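Things Standing in Cups: speaker notes
Nusrat Fakir
Todasley Household Evening, 16 November 2021
Slot: 20 minutes, questions after

OPENING

Wait for the chairs to stop. Say good evening. Do not say "can everyone hear me," because the ones who can't won't answer.

Start with the drawer. Everyone has the drawer. Mine in Teltach was the second one down in the bathroom, and it held hairbrushes, a dead electric razor, a bag of hair ties fused into one large hair tie, and a travel adapter for a country I have never visited. To get at the brush I had to open it four inches, put my hand in flat, and push the razor down while pulling the drawer toward me. I did this every morning for years and considered myself an organized person. I gave talks.

(Pause. If they laugh, good. If they don't, move along, there's plenty more.)

WHY WE LAY THINGS DOWN

Main point of the talk, so say it slowly: most of what gets lost in a house is lost lying down. A thing on its side takes up its full length, and then another thing gets put on top of it. The handle goes under. You end up looking for a handle by feeling around among other handles.

Stand the same thing on its end and it needs a footprint the size of a coaster. Kitchens worked this out long ago with the spoon crock. Offices did it with pencils. Bathrooms and bedrooms, for some reason, are still waiting for word to arrive.

Mention the survey here. I asked members of the Jundenholm list where they keep the brush they use every day. I had 139 replies. A great many said "the drawer." Several said "it varies," and I feel I know those people. One wrote a full page about her sister.

THE PEN CUP

I do not sell anything and will not be selling anything tonight. The best brush holder I have found is a desk pen cup, the black wire mesh kind. You probably own one. It is probably holding four pens that don't write and a ruler.

Empty it. Throw out the pens. (Someone will say they might be revived with warm water. Be kind. Keep going.)

Mesh is good for this job. You can see through it to what's at the bottom, which in a bathroom is information you want. Air gets in. Lint comes out with a shake over the trash. A solid mug does the job too, but whatever falls into a mug stays there until you move house.
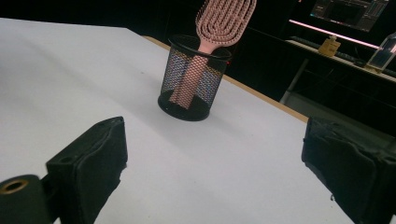
Handle down, head up. I used to do it the other way, bristles down, on the theory that it looked tidier. It looked like a brush being punished. It also meant grabbing the handle from above, like pulling a carrot, and the bristles snagged on the mesh every single time, so the cup came up too.

A wide paddle head over a narrow cup does look top-heavy, and somebody will ask about tipping. Answer: set it down gently, see which way it leans, and if you're nervous put a few clean pebbles in the bottom. I know a man who used ball bearings. I don't recommend knowing him.

One brush per cup, at most 2. Past that you've built a drawer with the top off.

THE ISIK PROBLEM

(Spelled Işık on the slide. Check that the font has survived this time.)

I once bought a proper organizer from a shop called Işık. It had compartments. It had a compartment for a comb I didn't own, so I bought the comb. Then there was a deep slot at the back I couldn't account for, and by July it contained batteries. Tell the batteries story only if running short.

The moral, if they want one, is that a holder with spare room will be filled, and you won't enjoy with what.

WHERE IT GOES

Near the mirror you use, whichever mirror that is. Bergþóra Mikkelsen, who speaks after me on laundry, keeps hers by the front door and brushes her hair with her coat on. I thought this was madness until I watched her leave the house on time.

Keep the cup off the edge of the sink. Keep it off any shelf above the toilet. I won't elaborate unless asked, and I will be asked.

A pale, clear surface helps, and so does leaving it clear. The cup will attract a receipt, then a second receipt. Remove the first one.

CLOSING

Hand around the two cups. Ask for them back. Last time I went home with one.

Homework for anybody willing: one drawer, one cup, one week. Write to the list with results, including bad ones.

Then introduce Bergþóra, and get the name right. Practice it in the car.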